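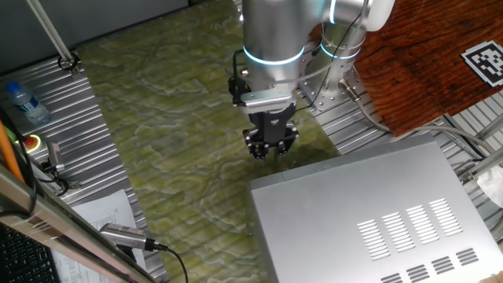 I have wanted a green work surface for years, and this summer I finally made one. My old bench top was white, and white is a bad color for small parts. Every silver screw disappeared on it by late afternoon. The green I kept going back to is the marbled kind, pale green and cream running together in waves, with silver metal around it. A big metal box with vent slits in the top stands out against it very clearly, and so does a reddish-brown wooden board. Those were the two things I mostly wanted to know, as most of what I work on at home is old stereo equipment in metal cases, and the shelves over my bench are a reddish wood I have no plans to change.

I first priced a ready-made top at Bratau in February. They wanted $388 for one, without delivery to Ristside, and the closest color was more gray than green. I thought about it for a week and then decided to do it myself.

The base is the old top, turned over. It is 40 inches deep, a little more than I can reach comfortably, but it was already there and it was flat. I sanded it with 200 grit, wiped it down, and left it overnight in the garage with the door shut. In the morning there was still dust on it, so I wiped it again.

For the color I used two cans of paint from Beneš, a pale green and a cream. The green is called Okarura. I put the green down first and let it get tacky, then dragged the cream through it with a wide dry brush, moving my wrist side to side. My first try looked like a bad sponge job in a bathroom. I sanded that corner back and did it again with less cream. After that it went better. The trick for me was to pull the whole stroke across the bench without stopping. Wherever I stopped there is a blob, and there are three of them. One is under the vise now.

Then two coats of clear satin. Gloss would have looked better in photos, but I work under a lamp and did not want to look at the reflection of the bulb all evening. The cans, brushes and clear coat came to $111.

I have been using it for nearly 40 days. Screws are easy to find again. Black screws are a bit harder to see than they were on white, but I have fewer of those. Solder splashes leave a dull mark in the clear coat, so I keep a scrap of cork under anything I solder. Metal cases slide on it more than I expected. I dragged an amplifier toward me the second evening and its front foot left a scratch as long as my thumb. You have to look for it in all that pattern. On the white top it would have bothered me for months.

The thing I have not solved is the edges. Paint on a square edge chips, and mine has started to chip on the side where I lean. I like ribbed aluminum next to the green, with the ridges running at a diagonal, and I may try a strip of something like that down each side. It would have to be low enough that my forearms don't rest on it. I also still need a place to put tissues and rags so they don't end up in a wad at the end of the bench — they always do.

If the edging works I will post the measurements. The receiver I took apart in February is still in two boxes under the bench, and that comes first.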